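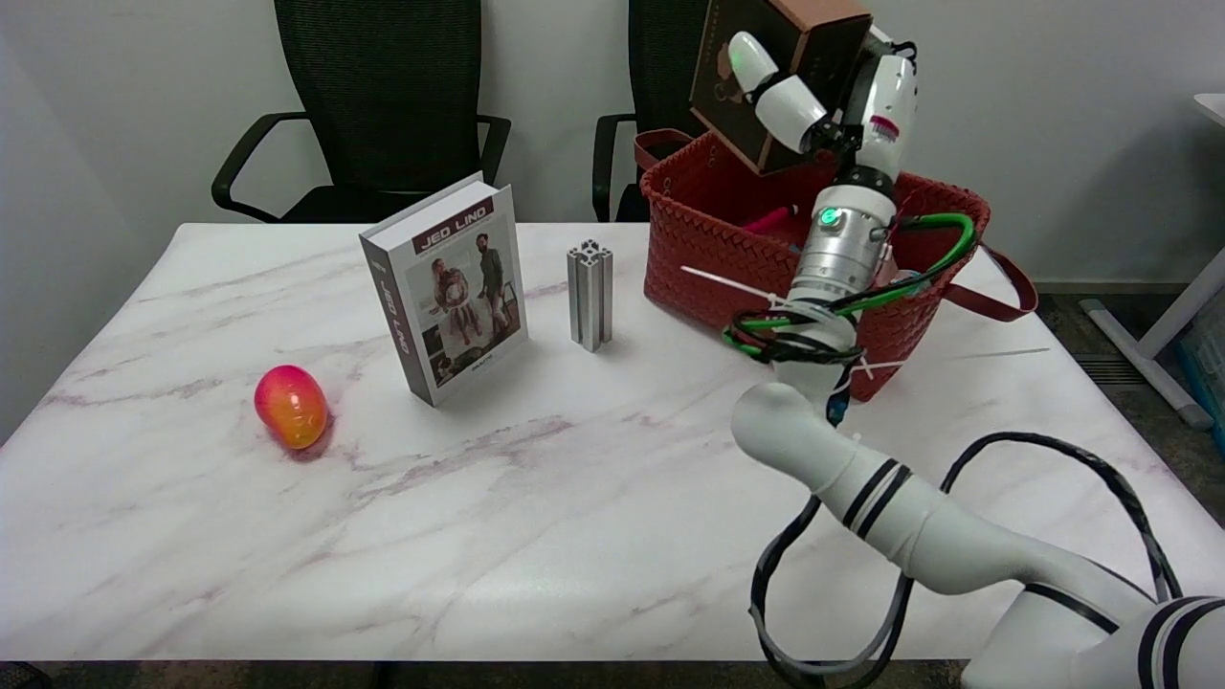 September, a bit after 4 in the afternoon

Finally got the basket task going on the marble table! Kwadwo drove the arm for the first batch and I took over after lunch (my wrists are complaining already). We kept 40 episodes and threw out 2, both of them mine, both because I let go too early and had to fish around for the thing a second time.

The box is the one I like least. If you come in with the hand too low you bump the basket, so I've started lifting way higher than I need to and then coming across. Ohemaa thinks the model will learn my silly big arc and she's probably right, but I'd take a silly arc over a knocked basket. We'll do half the next batch low and compare.

The mango is easy as long as it's lying on its side. The book is fine to leave standing as a distractor for now. I did try grabbing it once, just for fun, and it slid right out of the fingers.

Things to sort out before the next batch:
- basket strap: pick one way to lay it and write it down, or move it every single time. Kwadwo and I were doing different things all morning
- cables want another tie near the elbow
- Kwaku wants the labels to say "basket", never "bag". I've fixed mine, Kwadwo still has his to do

Target is 80 by the end of the session. Back at it after coffee.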